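Romura Guest Services — Frequently Asked Questions for Staff

Will the tidying arms replace room attendants at Grendach?
No positions are being removed. The lounge and suite teams at Grendach comprise 58 employees, and that number is fixed in the agreement signed in March.

Which tasks change?
Attendants will spend less time bending over low furniture and more time on inspection and guest requests. Lost property remains a staff duty — the arm may lift an item, but an attendant must log it.

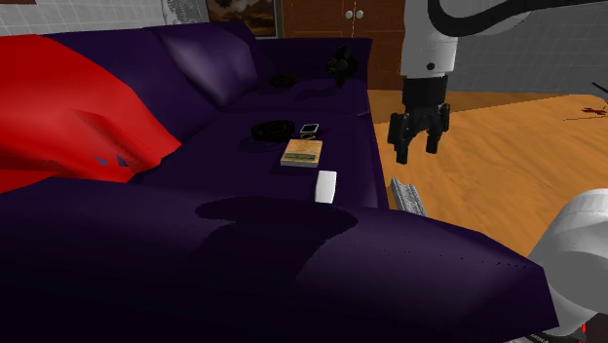 How are new layouts prepared?
Each layout is rehearsed in simulation before an arm works on the floor. Attendants are invited to review these rehearsals and to say how they would handle the room. Dark items on dark upholstery deserve particular attention, and a coiled black belt or a phone on a purple seat should be raised in review. Comments go to Benedikt Frerichs.

Is training paid?
Yes. All 13 hours are paid at the regular rate.

Who may stop an arm?
Any employee, at any time, without prior approval.

Whom do I contact with concerns?
Rosemarie Hagedorn, Staff Relations, extension 2113.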